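The Checkered Tablecloth: How a Pattern Moved Into the Kitchen
Student project report, Material Culture of Everyday Life
Hannelore Thiele
May 12, 2024

Why I picked this topic

My grandmother had one pattern in her kitchen, and it was red and white squares. Curtains, dish towels, the cloth on the table, even the paper she lined her drawers with. When our class was asked to choose an everyday object and find out where it came from, I knew right away what mine would be! I thought I'd be done in a week. I ended up spending most of the term on it, and I still have a folder of things I couldn't fit in.

My main question was simple: how did checks come to stand for home cooking, picnics and cheap, cheerful restaurants? My second question came along later, when I started talking to people in Flestholm about the cloths they grew up with. I wanted to know what changed when the cloth stopped being cloth and turned into something you wipe with a sponge.

How checks are made

A woven check is one of the easiest patterns to get on a loom. You set up the long threads (the warp) in stripes of two colors, then weave across with the same two colors in the same order. Where red crosses red you get solid red. Where white crosses white you get white. Where the two cross each other you get an in-between shade, pink if you're using red, and that middle shade is what makes gingham look like gingham.

I tried this myself on a small frame loom from the school's craft room. My first piece came out lopsided, with rectangles where there should have been squares, because I was beating the threads down too hard. The second try was much better and I'm very proud of it (it's pinned inside the back cover of the printed copy).

A printed check is a different thing. The color sits on one side, so the back gives it away. Once I learned that, I couldn't stop flipping up the corners of tablecloths in cafes.

Talking to people in Flestholm

I interviewed three people who remembered the old Homitz dry goods store, where most families in town bought fabric by the yard. The store closed in 1986, and one of the last sales books was kept by the family. They let me look through it at their dining table, and it was the best afternoon of the whole project. The handwriting is tiny. Checks are listed under "kitchen," while stripes and plain colors are under "household," so the shop had already decided where the squares belonged!

The book has 1140 entries for fabric. I went through all of them with a pencil and a ruler so I wouldn't lose my line. Red checks came up most often, then blue, and green only around the holidays. Yellow barely appears.

One woman told me her mother owned two red cloths, a good one and a worn one, and that you could tell how important a visitor was by which one came out. Another remembered ironing the squares by following the lines. Her sister always did the napkins and she always got the big cloth, and she sounded a little annoyed about it even now.

From cotton to wipe-clean

The name Ehlers came up in every interview. It was a stall at the February market that sold plastic table covering off a big roll, cut to whatever length you asked for. People remembered the smell of it, and how it stuck to your arms in summer.
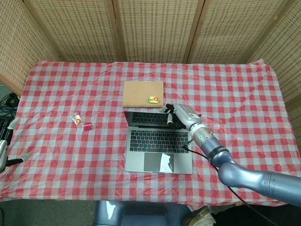
What I found most interesting is that the pattern stayed almost the same when the material changed. A plastic sheet can be printed with anything at all, yet the sellers kept the paler squares that a loom makes when two colors cross. There is no crossing of threads in a printed sheet, so the pink is a copy of something that only happens in weaving. I got very excited when I worked this out and explained it to my whole family at dinner.

The people I interviewed didn't agree on which was better. Two liked plastic for everyday meals, mainly for spilled juice and candle wax. The third said cotton folds flat and plastic remembers every fold you ever put in it. She keeps hers rolled on a cardboard tube.

What I would do next

I'd like to compare the Homitz book with records from another town. The Zonetance textile collection has sample cards I only saw as copies, and I want to know if the "kitchen" label shows up there too. I'd also like to weave a full-size napkin in blue, with properly square squares this time.

Thank you to the Homitz family for the sales book, and to my grandmother, who gave me a drawer liner to cut up.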